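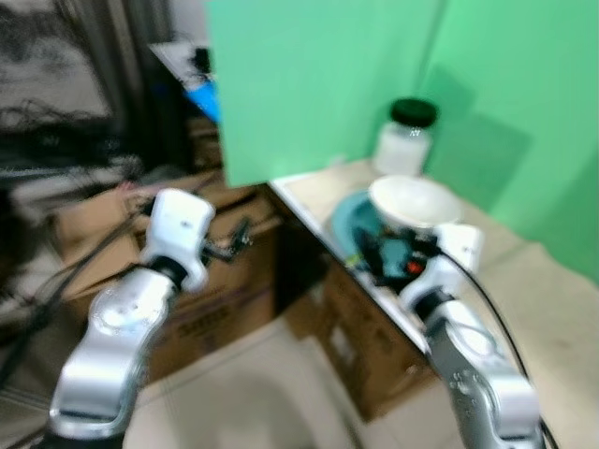
Nappe en lin : comment rattraper un ourlet qui gondole après lavage ?

Oriana Palma
Membre depuis septembre

Bonjour à toutes et à tous,

Je me suis lancée cet hiver dans une grande nappe en lin pour la table de ma mère, avec un ourlet de 3 cm tout autour et des coins en onglet dont j'étais assez fière, je l'avoue. Le tissu vient de chez Szűcs, un lin lavé couleur ficelle, très souple, un vrai bonheur à coudre. À la sortie du premier lavage (40 degrés, essorage doux), le centre est impeccable mais les bords font des vagues sur deux côtés, comme une feuille de salade ! J'ai repassé, re-repassé, mis de la vapeur, rien n'y fait. Les deux autres côtés sont bien plats. Le fil est un polyester ordinaire qui traînait dans ma boîte. Est-ce que je dois tout découdre ou y a-t-il un moyen plus doux ? Ma mère fête ses 70 ans bientôt et j'aimerais beaucoup que la nappe soit sur la table ce jour-là.

Merci d'avance pour votre patience, je débute encore un peu.

Győző Bíró
7 mai 2024

Bonjour Oriana, et bravo pour les onglets, ce n'est pas le plus facile !

Je parierais sur les deux côtés cousus dans le sens de la trame. Le lin y prend du mou sous le pied de la machine, surtout un lin lavé, et une fois la couture faite l'excédent reste coincé dans l'ourlet. Avant de découdre, essayez ceci : mouillez complètement la nappe, posez-la à plat sur de grandes serviettes, tirez doucement le bord avec les mains en partant du milieu vers les coins, et laissez sécher comme ça sans l'étendre sur un fil. Repassez quand elle est encore un peu humide, sur l'envers, en posant le fer au lieu de le faire glisser.

Si les vagues reviennent, il faudra découdre, mais seulement les deux côtés fautifs, et vous pouvez garder les coins en vous arrêtant à 2 cm de chaque onglet. Faites un bâti à la main, desserrez un peu la pression du pied et prenez un point plus long. Sur ma vieille Allis, je descends la pression presque au minimum pour le lin et j'avance sans jamais tirer derrière. Ma grand-mère épinglait tous les quatre doigts, je trouvais cela bien fastidieux à l'époque, et maintenant je fais pareil.

Pour le fil, le polyester n'est pas un drame. Le coton suivra mieux le tissu avec le temps, voilà tout.

Bon anniversaire à votre maman !

mamie_du_19

Moi je mets de l'amidon et on n'y voit plus rien. Par contre il faut recommencer à chaque lessive.

Oriana Palma

Merci Győző, j'ai fait le séchage à plat hier soir sur le parquet du salon (avec toutes les serviettes de la maison). Un des côtés est redevenu presque droit ! L'autre fait encore trois petites vagues près du coin, je vais le découdre tranquillement ce week-end avec un bâti. Et je garde l'amidon en réserve pour le jour de la fête, merci aussi.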